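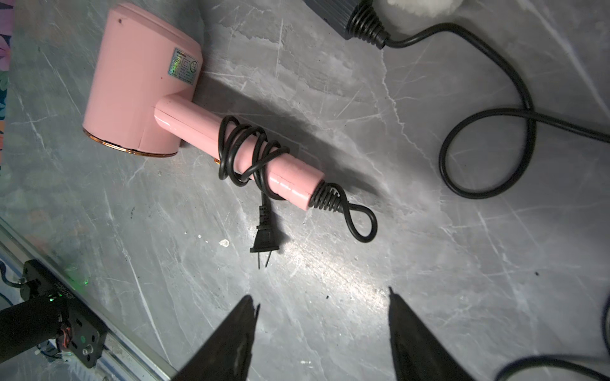

Do Quieter Hair Dryers Dry Hair Any Slower? A Home Test of Noise Claims

Ida Fuchs
Household Science Project, Cullow College
Mar 22, 2026

1. Why I picked this

My aunt runs a small salon and has bought three dryers in two years because the box said "quiet." She thinks each one was quieter than the last. I was not convinced. People tend to hear what they paid for, and the boxes never say how far away the sound meter was, what speed the dryer was on, or what room it was in. A number with none of that next to it doesn't tell you much.

There is also a second claim you hear a lot in salons, that a quiet dryer is a weak dryer. I had doubts about that one too. My project tests both, as far as I could with what the college would lend me.

2. What I used

Three dryers, which I call A, B and C. A was the oldest and had no noise claim on the box. B and C were both sold as quiet. I also used a sound meter from the physics store room, a kitchen scale that reads to the gram, a stopwatch, and cotton washcloths from one pack. I wanted to use real hair, but my adviser, Ms. Takano, pointed out that no two heads are the same and that people move. Washcloths are a poor stand-in for hair. They hold water differently and they lie flat. I used them anyway and the reader should keep that in mind all the way through.

3. Method

Each washcloth was soaked, wrung out, and then topped up with a spoon until cloth and water together weighed 222 grams. The cloth was hung from a shower rail with two clips. The dryer was held one foot away on high heat and high speed for 300 seconds, then the cloth was weighed again. The sound meter sat on a stool at the height of my ear, and I wrote down the reading one minute into each run.

I did 9 runs in all, three per dryer. I mixed up the order so the room warming up would not help the same dryer each time. The bathroom door stayed closed and the fan stayed off.

My lab partner, Rusu, held the dryer. He did not know which cloths had come from which part of the pack, for what that is worth. He did know which dryer he was holding, so this was not a blind test. I could not think of a way to hide a hair dryer from the person holding it.

4. Results

Dryer A was the loudest in every run. B was quieter than A by an amount you could notice from the hallway. C was sold as the quietest of the three, and on the meter it fell between A and B every time.

For drying, the order was A first, then C, then B. The gap between A and C was smaller than the gap between two of A's own runs, so I would not say that A beat C. B was slower by enough that I believe it.

I threw out one of B's runs, the second, and repeated it because a clip slipped and the cloth folded over. The repeat is the one counted in the 9.

5. The listening test

I asked classmates to stand in the hall and rank the dryers by ear. Before each round I told half of them which dryer was "the quiet model" and told the other half nothing. The half who were told C was the quiet one mostly ranked it quietest. The other half mostly picked B, which agrees with the meter.

I was pleased with this result, maybe too pleased, because it was what I expected going in. The group was small and they were my friends, and some of them talked to each other on the stairs.

6. What the boxes say

I wrote to the shop where my aunt buys her dryers, Trosurov Beauty Supply, and asked how the noise figures were measured. They sent back a leaflet of 353 words. I read it twice. It used "whisper" four times and gave no distance, no speed setting and no room size. I wrote again in September and have had no answer.

7. Problems with my own work

The sound meter had not been checked against another one in a long time, according to the sticker on its case. Since I only compared dryers with each other this matters less, but I would not trust my readings as true values. Bathrooms echo. The test says nothing about a salon with music on and four people talking.

Age is another problem. A had been used for years and B and C had not. Dust in the filter can change both the sound and the air flow, and I did not clean A before testing. I should have.

Three runs each is thin. With more time I would do ten, and use a stand to hold the dryer.

8. What I think it shows

One of the two "quiet" dryers was clearly quieter and also slower. The other was a little quieter than an old dryer with no claim on it and dried at the same speed, as near as I could tell. So the salon saying about weak quiet dryers held for B and did not hold for C, and with two dryers I can't say which of them is the usual case.

My aunt has read this report. She still thinks C is the quietest.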